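Phones at the kitchen table: which tips are worth the bother?

Every November the same advice comes round. Put the phone in a tin, turn the screen grey, and within a week you will be eating proper dinners and sleeping like a child. I have tried most of it at home and I have doubts about nearly all of it.

Start with the grey screen. The claim is that photos lose their pull without colour. Mine lost it for two days, then I got used to it and scrolled just as much. It also made online recipes miserable, as you can't tell a browned onion from a burnt one. Skip it.

The locked box is harder to dismiss. Wallbridge sell one with a timer for the worktop, and the leaflet mentions a survey of 2,426 households who felt "more present" at meals. Felt, according to whom? They were asked by the firm that sold them the box. A biscuit tin on top of the fridge does the same job, and you can get at it if your mother rings.
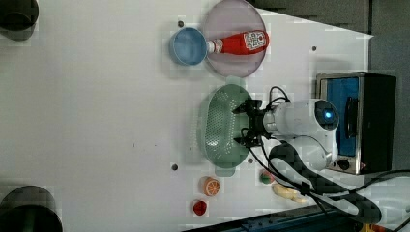 Page 28

Charging phones outside the bedroom is the one I would keep. Use a shelf in the hall, run one extension lead and label the plugs. Buy a cheap alarm clock first or you will give up by the second morning. Don't put chargers in a closed drawer, whatever the tidy-home pages say - they need air round them.

As for photographing your dinner, Eugénie Brunet wrote in to say her family allows one picture per meal, taken before anyone sits down. She says it stopped the arguments. Perhaps it did, though one household is hardly proof, and she admits her eldest now takes his at the cooker.

Be wary of the apps too. Ceden counts how often you pick up the phone and sends you a message about it, so you pick up the phone. Mine said 388 in a week. I have no idea whether that is a lot, and the app was in no hurry to tell me before I paid for the full version.

Wipe the screen before cooking and again after, with a barely damp cloth. Raw chicken hands are a better reason to leave it alone than anything in the leaflet.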